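**Ticket: table clearing, dining room layout, simulated**
Opened by: Karlijn De Smet
Assigned to: Hendrik Stevens
Status: open, priority lowered

**Report**

Marijke Declercq asked whether Doker can clear a dining table well enough to go in the February plan. I ran the table task 50 times in simulation with the current build. It finished 17. The rest stopped for one of these:

- grasp planner timed out on a flat dish
- grip lost between table and tray
- base parked too far out to reach the middle of the table

**Hendrik, first reply**

Flat dishes are the known one. The planner wants a rim it can get a finger under, and an oval platter lying flat gives it very little. Please rerun with the approach angle lowered and the timeout raised from 20 to 200 seconds, same start pose, same tableware. Leave the vase on its side, we want that case too. 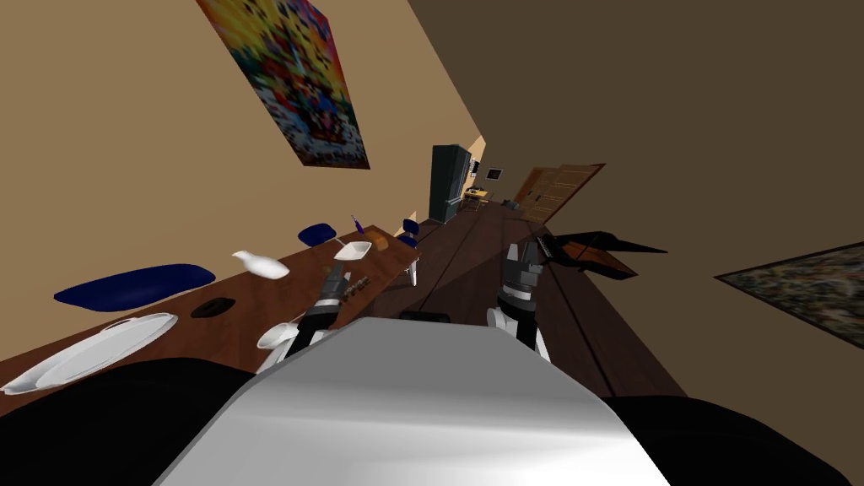 The timeout should only be a stopgap. If a dish needs more than a minute of planning, a person would have cleared the whole table by then, and Marijke will say so.

**Karlijn**

Reran it. Timeouts are gone, but the platter still slides when the fingers close. Bowls are fine. Parking is unchanged — the base picks a spot by the table corner and won't move again once the arms are out.

**Konrad Hubmann**

Parking is a separate bug, I'll split it off. As for the question in the report: bowls and small dishes, yes, slowly. Platters and trays, no. I would not promise a full table to anyone yet.

**Next steps**

- Hendrik: try a two-arm lift on the platter
- Konrad: base re-parking
- Karlijn: send Marijke the bowl results only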